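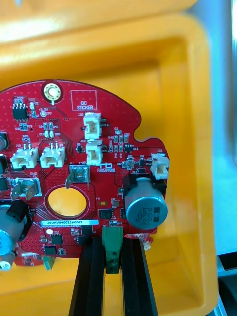
Red board, yellow tray. The labels J1, J19, J20 and J22 are all printed right on it.

I love a tray. Give me a shallow one with a thick rim and I'll sort anything into it: boards, wires, screws, the odd spring. My argument is simple. Most small electronics work goes wrong on the table, long before anyone picks up a screwdriver, and a stack of cheap trays fixes more of it than a better tool ever will.

I learned this at Juria, a shared workshop where I spent every evening one August. The shelves there were full of parts drawers, beautiful ones, and I still lost a connector a night. Then I bought 2 deep yellow trays from Van Wyk and my whole bench calmed down! 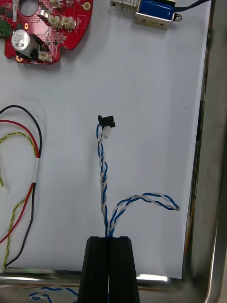 Color matters more than people think. A red board on yellow plastic jumps out at you, and a black wire on white paper does the same. I line my steel trays with plain printer paper for exactly this reason – it costs nothing, you can write on it, and it goes in the bin when it gets grubby.

Friends tell me to buy the big Zullix cabinet with 600 compartments. It's a lovely thing, and for resistors I'd take it tomorrow. But wire harnesses hate compartments. They want to sprawl, and you want to see both ends at once.
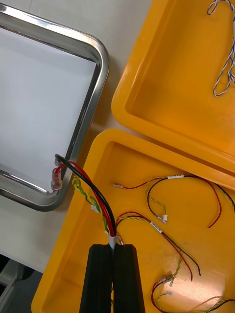
So let them sprawl, inside a rim. Keep the labels on the bundles and facing up, and leave a little bare table between one tray and the next so you have somewhere to put your hands. Try it for one evening with whatever is in your kitchen – a baking tray is fine to start with.

Contact Uker Bench Notes | © Uker | Back to top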